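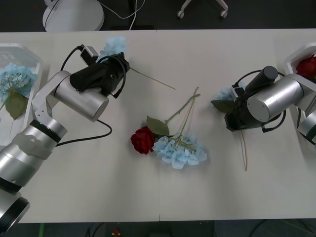 Consumer Behavior 210, Unit 6 handout
Do fake flowers sell more stuff?
Instructor: Fidelina Benavides

Store designers like to say that greenery and blooms, real or artificial, make shoppers stay longer and spend more. Before you repeat this in a paper, look at where it comes from.

The claim most often quoted in trade talks goes back to the Brallow study of 2001. It covered one home goods store in Brenham, with 100 shoppers, and the flowers went up in February. Valentine's Day falls in February. The write-up does not mention it.

The Nigam follow-up had 1123 shoppers, which sounds better. But they were asked how long they thought they had stayed. People are bad at this. No clock, no receipts.

Mei-kuen Hsiao's reanalysis is on the reading list. She went back to the 3493 receipts the store had kept and found no difference in spending that she was willing to defend. Read her section on store layout twice. When the displays went in, the checkout line was moved too.

Terms to know: self-report, confound, novelty effect.

For discussion, bring a page of notes:
What would a fair comparison store look like?
Who paid for each study, and does the paper say so?
Would silk hydrangeas and real ones need separate tests?

Biststead, chapter 4, is optional. The charts have no error bars.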